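Linen Handling and Folding Standards
Course Handout, Unit 9: Terry Towels
Greltia Institute of Hospitality Services, Department of Housekeeping Operations

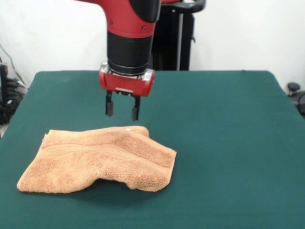

Achilleas Lazaridis holds that a towel should be judged by its band before its corners are considered, as a crooked band will show from the doorway of a guest bathroom and a soft corner will not. The department has adopted this view for the purposes of Unit 9. Students trained elsewhere in the corner-first method may continue to use it in private practice but will be assessed on the band.

1. Scope of the unit

The unit covers the inspection, folding and stacking of terry towels in three sizes: face, hand and bath. Bath mats, robes and pool towels are treated in the following unit. Laundering is covered only where it affects the fold. Students are expected to have read the chapter on woven fabrics in the course reader before attending the practical session.

2. Terms used

Terry: a woven cloth with loops of yarn standing up from a ground weave. The loops take up water and give the cloth its thickness.

Pile: the loops taken together. Pile may be raised on one face or on both.

Band: a flat woven strip running across the width of the towel, usually near each end, in which the loops are absent or much reduced. Older manuals call it the border or the dobby.

Selvage: the long edge of the towel as finished on the loom or in hemming.

Hem: the short edge, turned and stitched.

Tag: the sewn label. Its position varies by supplier. It may be caught in the hem, in the selvage or at a corner.

Face side: the side intended to be seen when the towel is displayed. Where both sides are identical, the side away from the tag is treated as the face.

3. Condition before folding

A towel is to be folded only when fully dry. Residual damp in the hem is the most common fault in student work and is easily missed, as the hem is several layers thick and dries after the body of the cloth. The hem should be pressed between finger and thumb at both ends.

The towel is then opened to its full size on the work surface. A loosely folded towel should never be tidied into shape from the outside. The rumpled layers underneath remain where they are, and the finished piece will have a hump on one side and a thin edge on the other. The piece must be opened, smoothed and begun again.

The following are grounds for setting a towel aside: pulled loops longer than the surrounding pile; a frayed or open hem; staining of any kind; a band that has shrunk more than the body, drawing the sides inward; a tag that is torn or partly detached.

Pulled loops are cut level with the pile using the small scissors provided. They are not to be tugged. A towel with more than 2 pulled loops on the face side is sent to the mending shelf.

4. The work surface

The folding table is covered with a plain cloth in a color that contrasts with the linen in use. Light linen is worked on a dark cover. The contrast allows the outline of the towel to be read at a glance, and lint shows up clearly on the cover and can be removed between batches. The cover must be smoothed before work begins and again whenever it shifts. Wrinkles beneath the towel will be mistaken for wrinkles in it.

Students of shorter or taller stature should ask for the table height to be adjusted. Folding at the wrong height leads to uneven pressure from the forearm and, over a full shift, to back strain.

5. The standard bath fold

5.1 Lay the towel with the face side down and the long edges running left to right. The tag should lie at the edge farthest from the folder.

5.2 Smooth from the center outward with the flat of both hands. Do not rub against the pile.

5.3 Bring the far long edge toward you by one third of the width. Check that the bands at both ends lie directly over themselves. If they do not, lift the edge and lay it again.

5.4 Bring the near long edge over the first fold so that it meets the far side. The tag is now enclosed.

5.5 Take the left hem to the right hem, leaving the width of one finger between them. The lower hem should project. This allowance takes up the thickness of the cloth in the next step.

5.6 Fold once more in the same direction. The piece now presents one rounded edge and one layered edge.

5.7 Turn the rounded edge toward the front. Press lightly with the palm and release. Terry that is pressed hard loses height and looks worn on the shelf.

Hand towels are folded in the same manner with step 5.6 omitted. Face towels are folded in quarters.

6. Alignment of the band

On a correctly folded piece the band forms one unbroken line. It may run across the front or along the side according to house style, but within a single stack it must fall in the same place on every piece. The instructor will check the stack by standing back from it and looking along the line of bands.

When the band wanders, the cause will usually be found in step 5.3. Less often the towel itself has been cut off grain, and no amount of care will correct it. Such a piece is marked with a thread at the hem and used in the staff rooms.

7. Stacking and storage

Stacks are built with rounded edges to the front. Sizes and colors are not mixed. Tan and other warm shades vary noticeably from one dye lot to the next, and pieces from different lots should be kept in separate stacks even where the supplier lists them under one name.

Clean stock is placed beneath existing stock so that all pieces receive equal wear. The training store at Weltell holds 2,000 pieces, of which 900 are bath towels, and rotation there is checked at the end of each teaching block.

8. Assessment

The practical assessment will be held on March 6, 2024, in the linen room of the Gekach building. Each student will inspect, fold and stack a mixed set of towels drawn from training stock. Marks are awarded for inspection, accuracy of fold, alignment of the band, and order of the work surface on completion. Speed is recorded but carries no marks in this unit.

Students should wear short or close-fitting sleeves. Rings and bracelets are to be removed before handling terry. Nails should be short enough not to catch the loops.

A student who sets aside a faulty towel and states the fault correctly receives full marks for that piece. A student who folds a faulty towel, however neatly, receives none.

9. Preparation

Read: Mac Carthaigh course reader, sections on pile fabrics and on hems.

Practice: the standard bath fold and the hand towel fold, using towels of different weights. Heavier cloth requires a wider allowance at step 5.5, and each student should find the amount by trial.

Written work: one page on the effect of repeated laundering on the woven band, to be handed in at the practical session.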